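Hirnari Library Extends Evening Hours

Sun 21 October

The Hirnari Public Library will stay open two hours later on weekday evenings beginning in November, the Gallby district council announced. The change follows a survey in which 69 percent of cardholders asked for more time after work.

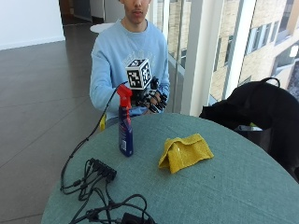

At a round table in Hirnari.

The later hours apply to the main reading room and the study area - the children's section will keep its current schedule. Bus route 26 from Tulten will add one late departure. Residents may send comments to the district office, Room 33, until the end of the month.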